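4.3 Verlorene Griffe und Schutzhalte

Etwas ausführlicher möchten wir auf jene Störung eingehen, die uns im Juli am längsten beschäftigt hat und für die wir Jonas Kaufmann manchen geduldigen Abend am Prüfstand schulden. Von 608 Einlegevorgängen der Zelle Trarden endeten 76 damit, dass die Steuerung einen geschlossenen Griff meldete, obwohl das Teil den Fingern bereits entglitten war. Der Arm fuhr dann gutgläubig weiter zur Kiste, und in 30 dieser Fälle löste erst die Kraftüberwachung am Kistenrand den Schutzhalt aus.
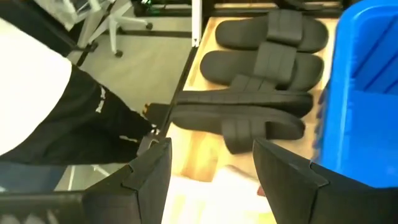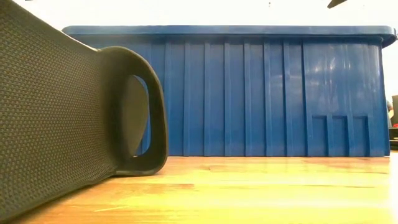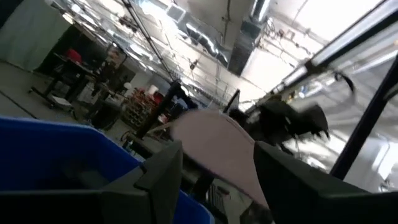

Abbildung 5: Arbeitsbereich mit der blauen Kunststoffkiste in drei Ansichten. Erstes Bild: vier schwarze Sandalen auf der Holzfläche vor dem Greifer; drittes Bild: flaches, blassrosa Teil zwischen den Fingern.

Weiche, flache Teile waren erwartungsgemäß am stärksten betroffen, doch auch bei Sandalen, die einander überlappten, rutschten die Finger gern an der dicken Sohle ab. Den Fehler fanden wir schließlich im Omex-Treiber, der die Fingerweite mit 80 ms Verzug lieferte, sodass die Griffprüfung nach Trerosen einen veralteten Wert las. Wir warten nun vor dem Anheben einen frischen Messwert ab. Ob das auch bei höherer Verfahrgeschwindigkeit genügt, müssen wir vorerst offenlassen.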